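I got to the gate at Noltalance at a quarter to eight, which was too early, and stood in the gravel lot eating a gas station muffin and listening to somebody on the other side of the fence trying to start a cold rotary engine. If you've never heard one, it sounds like a blender full of quarters that suddenly becomes a swarm of bees. It caught on the fourth try. I may have clapped.

Noltalance is a rebuild shop. They do engines, mostly, and the odd gearbox, and once a year in October they open the doors and let people like me wander through asking questions. I'd been meaning to go for ages. My own car is an old hatchback with a perfectly ordinary four-cylinder that leaks from a place I can't find, so I had no business being that excited about other people's crankshafts, but there I was.

## The teardown room

You go in through the side, past a rack of cores waiting for their turn. Cores are the dead engines people send in, and every one has a paper tag wired to it with a phone number and a few words from the owner. "Ran hot." "Knocks." One said "my dad's, please be nice." I loved that tag and I thought about it all day.

The teardown room is loud and it smells like parts cleaner and burnt coffee. Two people were taking apart a straight six, and they let us stand close enough to see the bearings come out. The trick, they said, is to lay everything down in the order it leaves the engine and never tidy it. Every bearing shell tells you something about its neighbors. One of ours had copper showing on just one side, and they had a happy little argument over whether the rod was bent or someone had put the cap on backward years ago. (It was the cap. You could see the numbers facing opposite ways once they wiped it down, and the whole group went "ohhh.")

I asked what kills most of the engines that come through, expecting a story about racing or neglect. Old coolant, they said. Not changed, or mixed with the wrong stuff, or topped up with tap water for ten years. I wrote CHANGE COOLANT on my hand with a borrowed paint pen, and it took three days to wear off.

## Machining

I could have stayed in the machine shop until they locked up. The big boring machine is older than I am and came out of a school that was closing its shop program. They've put a new readout on it and otherwise left it alone. Maarten Meijer runs it. He has been cutting cylinders for 30 years and he still bends down to look along each one with a flashlight before he lets it leave the bench.

He had a block set up for us and took a finishing pass while we watched. It makes hardly any noise! I was expecting a shriek and got a sort of long whisper, with fine gray dust curling down into the tray. Then he honed it, pulled the hone out, and invited everybody to run a fingertip down the wall. You can just feel the crosshatch. He explained that the angle matters: too flat and the rings ride over too much oil, too steep and the oil drains away before it does its job.

"People want it shiny," Maarten said. "Shiny is what it looks like when it's worn out."

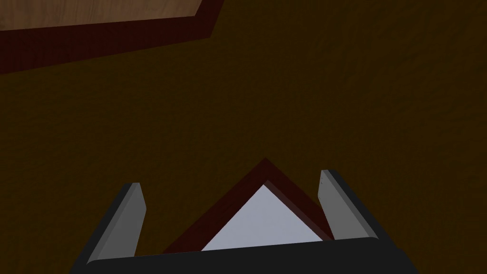
After that he let a few of us try the bore gauge. You rock it back and forth until the needle stops moving one way and turns around, and the turnaround point is your reading. I got three different numbers from the same hole. The kid next to me, maybe fourteen, got the same number every time and was offered a Saturday job on the spot, or at least was told to come back when he was old enough to have one. His mother looked delighted and also a little worried about her driveway.

There was a nice display on gasket surfaces too, with two heads you could check yourself using a straightedge and feeler gauges. One was fine. The other one was warped enough that the thicker gauge slid right under the middle. Side by side they looked identical to me, and I'd have bolted either of them on without a second thought. It explained a lot about a weekend I had a few summers ago with a friend's pickup, two head gaskets, and a great deal of swearing.

## The parts counter

Lunch was chili from a slow cooker on the parts counter, and this is where I lost another hour. The shelves behind the counter go up to the ceiling and hold what they've saved over the years: distributor caps, carburetor floats, window cranks, ignition parts for cars I'd only read about. There's a card index for all of it. A real one, in drawers! They've been moving it onto a computer program called Kunumon, and they're up to the letter H.

I asked, without much hope, whether they had the little plastic clip that holds the heater cable on my car. Mine has been held with a zip tie since I bought it. The woman at the counter didn't laugh, didn't look anything up, and walked to a drawer. She came back with two. "One for when you break that one," she said. She charged me 58 cents for the pair, and I have rarely been so pleased with a purchase. (I broke the first one that evening. She knew.)

A fellow in line was after a fuel pump and got talked out of buying it. They asked him what the car was doing, drew him a sketch of the relay on the back of a receipt, and told him to swap it with the horn relay first and see whether the problem moved. If the car started and the horn didn't work, he'd saved himself some money. I've stolen this trick and have already explained it to two people who didn't ask.

## The dyno

In the afternoon everyone squeezed into the hallway outside the test cell. There's a thick window, so you get the shaking through your shoes and only part of the noise. The engine on the stand was a small four-cylinder belonging to Barkomik, a club team that runs an endurance car in the cheapest class they can find. Their car is named Kong. It is a very small car.

The pull itself lasts only a few seconds. The operator brings the engine up to temperature, checks for leaks, looks at everyone through the glass as if asking permission, and then opens it up. The headers went dull orange. On the screen the line climbed, flattened, and stopped at 119 horsepower, and the Barkomik people hugged each other like they'd won something. They'd been hoping to break a hundred. One of them told me the old engine had been so tired by the end of last season that Kong got passed uphill by the tow truck.

I hadn't understood before how much of a dyno session is spent waiting. They ran it, let it cool, pulled the plugs, looked at them under a lamp, changed the timing a hair, and ran it again. The second pull was slightly worse. So they put the timing back. The operator wrote both results in the log with the same care, and when I asked him about it he said the bad runs are the ones customers call about two years later.

## If you go

Parking fills up by nine, so come early or use the feed store lot across the road, where they don't mind. Wear shoes with closed toes or they'll send you back to the car (a man in sandals was given rubber boots two sizes too big and was a very good sport). Bring cash for the counter. The card reader works when it wants to. Earplugs are in a bucket by the test cell.

They'll look at small things if you bring them along and ask before lunch. I saw someone with a single piston in a bread bag, and someone else with a whole carburetor wrapped in a bath towel, and both of them left with answers. Next year I'm bringing photos of my oil leak, taken from every angle I can reach. Maarten has already guessed it's the cam seal, from nothing more than my waving my hands around near a drawing of the engine. I crawled under there last night with a flashlight and a mirror, and I think he's right. The seal is on order.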